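Materials and Surfaces, Unit 5
Friction and Grip
Course handout – Polyxeni Sarantis

Read this before the lab. Bring a calculator and the data sheet from Unit 4.

1. What friction is

When two solid surfaces are pressed together and one is pushed sideways, a force acts along the contact and resists the sliding. We call it friction. It has two forms. Static friction acts while the surfaces are still at rest against each other. Kinetic friction acts once they slide.

Static friction is not a fixed amount. It matches the push, up to a limit. If you push a crate with 20 N and it stays put, friction is 20 N. Push with 30 N and it still stays put, friction is now 30 N. Students lose more marks on this point than on any other in the unit.

The limit is

F(max) = μs × N

where μs is the coefficient of static friction and N is the normal force, the force pressing the two surfaces together at a right angle to the contact. For sliding, replace μs with μk. For most dry pairs μk is a little lower than μs.

2. Where it comes from

Even a polished surface is rough on a small scale. Two blocks touch only at the tops of their high spots, and the true contact area is a tiny part of the area you would measure with a ruler. When the load goes up, the high spots flatten and the true contact area grows with it. This is why friction depends on load and, for hard dry solids, hardly at all on the size of the block.

Rubber and other soft materials are different. They follow the shape of the other surface, and the coefficient often drops as the load rises. Use the simple formula for rubber with care, and only near the load at which the coefficient was measured.

3. Worked problem: the filing cabinet

A cabinet weighs 2469 N and stands on a level floor. The coefficient of static friction is 0.40. What is the smallest level push that will start it moving?

The floor is level and the push is level, so N equals the weight.
F(max) = 0.40 × 2469 = 988 N

The cabinet starts to move when the push goes just past 988 N. That is too much for most people working alone. Taking out the drawers lowers N and so lowers the limit.

Now suppose the push is aimed downward at an angle. Part of it adds to N, and the limit goes up. Draw the force diagram before you write any numbers. Mark the weight, the normal force, the push and the friction – four arrows, no more.

4. Holding an object by squeezing

A book held between two flat hands does not fall, although nothing is under it. Each hand presses inward with force N, and friction at each contact acts upward. With two contacts the most weight you can hold is

W(max) = 2 × μs × N

Turn this around to get the squeeze needed:

N = W / (2 × μs)

Example: a jar weighs 14 N and μs between skin and glass is 0.50. Then N = 14 / 1.00 = 14 N from each side. If the glass is oily and μs falls to 0.10, the squeeze needed is 70 N, five times as much.

The same sum applies to tongs, pliers, clamps and mechanical grippers. A designer can raise the force or raise the coefficient. Soft pads and textured strips on the inner faces are common ways to do the second. For a fragile object the second is usually the better choice.

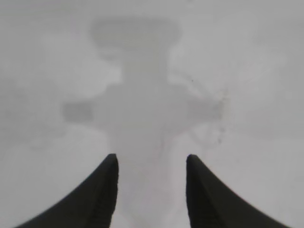
5. Lab notes

You will work in pairs with the tilting board. Set the block on the board, raise one end slowly and stop when the block slips. Read the angle. The coefficient of static friction is the tangent of that angle.

Do five runs for each surface. Wipe the board between runs. Do not touch the underside of the block, as skin oil changes the result.

Add the 100 g mass and repeat for wood only. Compare the two sets of angles before you leave the bench.

Return the boards to Angeliki Galanis at the equipment window.

6. Problems to hand in

a) A trunk weighs 300 N and μs with the floor is 0.35. You push level with 90 N. Find the friction force.

b) A block slips at an angle of 22 degrees. Find μs.

c) A clamp holds a 50 N plate upright between two pads, with μs = 0.25. Find the force on each pad. Then find it again for μs = 0.60.

d) Explain in three or four sentences why doubling the weight of a block does not change the angle at which it slips.

Show units on every line. Answers to two significant figures.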